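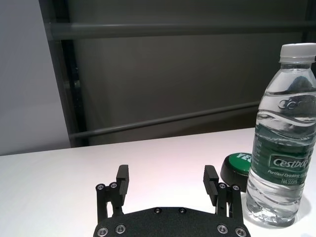
Water bottle on the white table.

Andley Circle for Public Banking
Minutes of the October meeting

The meeting was opened at 7 in the evening. The minutes of the previous meeting were read and accepted with one correction: under the point on municipal deposits, the word "guaranteed" must be replaced by "insured." These are not the same thing and a reader had complained.

1. Letter to the town council

The draft letter asks the council to study whether the town's operating account could be moved from Vinance to a publicly owned bank. The first version was two pages long, and most members found the tone too angry. It was said that we have strong feelings on the power of private banks over public money, but the council members are not our enemies, and several of them did not choose the present contract. The sentence calling the contract "a robbery" will be taken out. The sentence on the overdraft fee stays in.

A member wished to add a paragraph on the gold standard. There was a long discussion. The majority held that the letter should concern the town's account only, and that gold can be the subject of a separate evening. The member asked that this disagreement be recorded, and it is hereby recorded.

Decision: the letter is approved with the changes. It will be sent before the budget hearing.

2. The Vinance contract

We have received a copy of the contract after a request for public records. The copy has 109 pages, with the annexes. The main part was read by two members and they gave a short report.

The contract renews itself every year if the town does not give notice in writing. The notice period is five months, which surprised many of those present. The interest paid on the town's balance is decided by the bank and can be changed by the bank alone. The contract does not say how the town will be informed of a change. Annex C, which should contain the fee table, is missing in our copy. It is not clear if it was left out by mistake.

One person asked whether we may publish the contract on our website. The understanding is that a public record may be published, but we do not want to do this before we are sure. Until then, members are asked not to forward the file.

Decision: a second request will be made for Annex C.

3. Offer from De Haan

The consulting office De Haan has offered to write a feasibility study on a town bank. The price was considered too high for us, and it was also noted that the office has done work for private banks in the past. Some members did not see a problem in this, as every office with knowledge in this field has worked for banks. Others said that the study will be attacked for exactly this reason.

The proposal to ask De Haan for a smaller study, on the legal questions only, was put to a vote. In favor: 7. Against: 5. Abstained: 2. The proposal is carried. The answer must state that no money can be promised at this stage.

4. Varuter

The payment app Varuter is now accepted by the parking office and the swimming pool. Members reported that at the pool it is not possible anymore to pay with cash after 5 p.m. It was remarked that older people and children are the first who suffer from this. The circle has no common position on payment apps, but all present agreed that cash must be accepted in public buildings at all hours.

Decision: a short question on this subject will be sent to the pool office, separate from the letter under point 1.

5. Reading evening

The next reading will be the chapter on how commercial banks create money by lending. Please read it beforehand. Last time much of the evening was spent on reading aloud.

6. Other matters

The flyers still show the old e-mail address. The remaining ones may be used if the address is corrected by hand.

It was asked if the meetings can start earlier. No decision was taken.

The meeting was closed at 9:20.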